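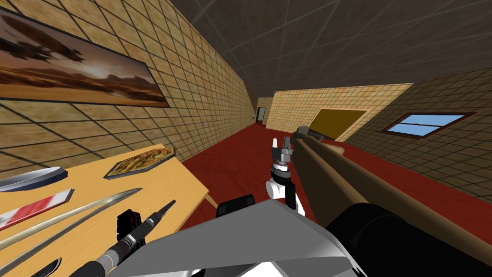 Opening slide: the long desert painting on the tiled wall.

Speaker notes: Eating Well on a Short Visit
Regional Hospitality and Dining Forum, Utbridge
Thursday, December 3, 2020
Speaker: Tiziana Marchetti

Slide 1. Welcome
Good afternoon, and thank you to the Forum for the invitation. My thanks also to Priya Dunleavy, who arranged the program. My subject is the visitor who has one or two nights in a town and wishes to eat well there. I will speak first about what such visitors told us and then about what restaurants and hosts might do in response.
(Pause for latecomers.)

Slide 2. The survey
In October we sent a short questionnaire to guests who had stayed in Utbridge or Prilar for no more than two nights. We received 257 completed forms. Of these, 71 came from people staying with friends or family. The remaining guests stayed in hotels and inns.
Please note that the form asked about meals only. Questions on lodging should go to Raili Turunen, whose office holds that material.

Slide 3. The first meal
The first evening meal was the one guests remembered most clearly and complained of most often. Many arrived after 8 in the evening and found kitchens closed. Several wrote that they would gladly have taken soup and bread. A short late menu, served until a stated hour and posted on the door, would have met the need.
Read aloud the comment from the Prilar guest about the lentil soup. Do not read the second comment; it names a restaurant.

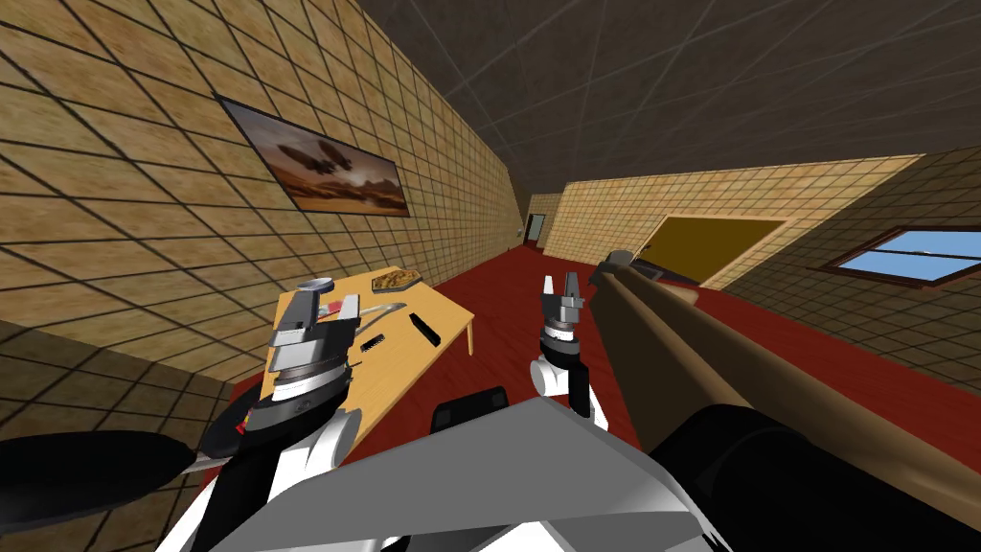 Image: Pluramport image library

Slide 4. Meals at home
Guests staying with friends spoke warmly of home cooking, and most also ate out at least once. Hosts chose the restaurant in nearly every case. Restaurants that wish to reach visitors should therefore keep their own neighbors well informed of new dishes and changes in hours.
Najwa Mahasneh has written on this point in connection with her supper evenings in Quintanilla. She seats guests and local residents at the same table and serves a single menu of rice, roast vegetables and lamb. Copies of her menu are on the side table.

Slide 5. Breakfast
Keep this brief. Guests asked for earlier opening on Sundays and for something other than pastry. Eggs were mentioned repeatedly. If time is short, go directly to the next slide.

Slide 6. Recommendations
Post closing times for the kitchen as well as for the dining room. Offer smaller portions to guests who plan to eat at more than one place in a day. Train front-of-house staff to recommend other establishments when their own is full. Sandra Holroyd has agreed to circulate a draft list of late kitchens, and corrections should be sent to her directly.

Questions
Repeat each question for the back rows. On the matter of prices, state that the survey did not collect them. The questionnaire will be available at the registration desk until the close of the afternoon session.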